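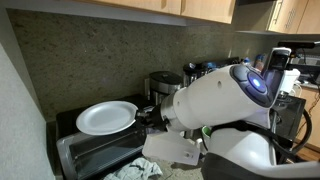
I have been trying to learn to eat breakfast again. For years it was coffee in the car and maybe a granola bar out of the glove box, and I told everyone I just wasn't a morning person (my mother never believed a word of it). Then in December my friend Saron Tilahun came to stay for a week, and she simply would not leave the house without sitting down first. She made toast every single day – thick slices, good butter, a little honey – and she put it on a real plate, and she made me sit too!

I kept it up after she left, mostly. Wednesday is the hard one, with the early meeting, and some Wednesdays I'm back to the granola bar. But the other mornings I get up at ten to six and put the radio on low and let the bread get properly brown, darker than I used to like it. I've been working through a jar of apricot jam from the farm stand, and I have gotten picky about butter, which my grocery bill has noticed.

Saron called last night and asked what I was having these days. I told her rye, with the jam, and she said rye needs cheese – a sharp one, sliced thin. So I bought some on the way home today, and I'll try it tomorrow.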